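4. Choosing where your Brura goes

Now for the fun part! You've unpacked the Brura ceiling speaker kit, checked it against the parts card and charged the hub, so it's time to work out where the sound will come from. Take your time with this section. A good spot makes a bigger difference than any setting in the menu.

4.1 Listen to the room first

1. Turn off fans, heaters and anything else that hums.
2. Stand in the middle of the floor and clap once, hard.
3. Listen for a flutter or a ring after the clap. Garages, sheds and studios with bare metal overhead are the usual culprits, and they can still sound wonderful with a bit of care.
4. Walk toward each corner, clapping as you go, and mark the liveliest spots with a bit of painter's tape.

Note: If you hear a long ring, choose Bright Room in the Tonadex app when you get to section 6. You can change it later as often as you like.
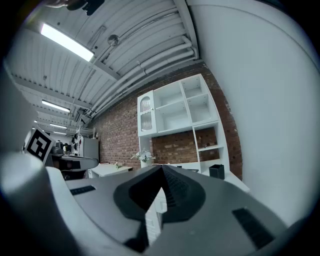

Figure 13. White ribbed metal ceiling.

4.2 Fixing to a ribbed metal ceiling

Ribbed panels flex, so never hang a speaker from the sheet alone. Find the framing behind it.

1. Look for the lines of screws that show where the purlins run.
2. Hold the Kerr bracket (part 622) flat against the ceiling, across two ribs, with the arrow facing your listening spot.
3. Mark both holes in pencil, then take the bracket away and drill.
4. Slip a rubber washer onto each screw. Don't skip these! They stop the buzz that metal ceilings love to make on low notes.
5. Tighten by hand until the washer just begins to bulge.

CAUTION: Check for wiring before you drill. If you aren't sure what is behind the panel, call a licensed electrician.

CAUTION: Keep each speaker at least 661 mm from any light fitting.

4.3 Plastered ceilings

Use the grey anchors from the small bag and follow steps 2 to 5 above, leaving out the washers. Plaster is more forgiving of sound but less forgiving of a slipped drill, so start with a small pilot hole.

4.4 First listen

Play the Wargate test track at low volume and let it run right through. The sweep stops at 2,000 Hz, then a voice names each speaker in turn. If left and right are swapped, switch the plugs at the hub and play it again. Then put on your favourite record and enjoy it!

Drilling notes by Adelmo Parisi. Revised 6 Jun 2019.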